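How to Get Your Quiz Team Ready for a World Affairs Competition

I've been coaching our school's world affairs team for a few years now, and every October a new parent or teacher emails me to ask how we practice. So I finally wrote it all down! You don't need a background in politics for this. I teach shop, and I learned most of it one week ahead of the kids.
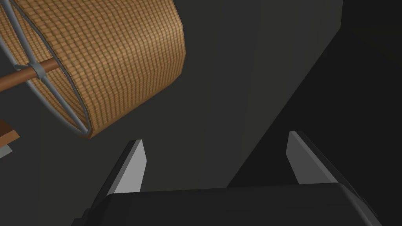
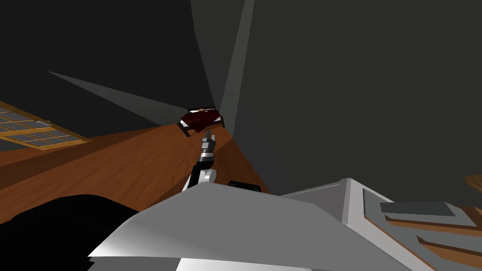 Step 1: Read the topic list before you do anything else

My first year, I skipped this and we spent a month on European elections (fun, but worth maybe two questions on the day). Print the list, hand it out, and let each student claim the topics they like. Somebody always grabs trade. If a topic goes unclaimed, that's yours to teach, sorry.

Step 2: Build a card box

We write our own question cards. One fact per card, question on the front, answer and source on the back. Last season we ended up with 916 of them, and I'd say writing them taught the team more than drilling them did. Put the month on every card too. Heads of government change, treaties get signed, and you do not want a kid confidently giving you last year's prime minister.

A few cards from our box, so you get the idea:

Which body of water lies between Saudi Arabia and Sudan? (Red Sea)
How many permanent members sit on the UN Security Council? (Five)
What currency does Japan use? (Yen)

Those are warm-ups. The harder ones ask why something happened, and I let students argue about whether the answer on the back is good enough. We've rewritten plenty that way.

Step 3: Split the news

Reading everything is hopeless, so don't try. Each student follows one region and gives a short update at practice, 2 minutes on the timer. Then the rest of the team asks questions. It's rough for the first few weeks and then they get weirdly good at it. Swap regions halfway through the season or you'll have one kid who knows all of South America and nothing else.

Step 4: Run a mock round

Ask a neighboring school to play you. We do ours with Cathal Tully's team, which has beaten us more often than I'd like. Use real time limits and keep score out loud. If your event has written rounds, do one of those as well, in silence, with pencils. Our best mock score so far is 213, and the lowest was 91, on a night when we'd changed captains and hadn't agreed on who was allowed to give the final answer.

Which reminds me: agree on that! Pick a captain, pick a backup, and decide what happens when two people are sure of different answers. We let the person who claimed the topic make the call.

Step 5: Go back over the misses

Keep a sheet of every question you got wrong and start the next practice with it. Ten minutes is plenty. When a card has been answered right three practices in a row, move it to the back of the box and pull it out again before the competition.

If your team has to travel, start fundraising when you start practicing. We left it until spring once and I'm still tired of selling cookie dough.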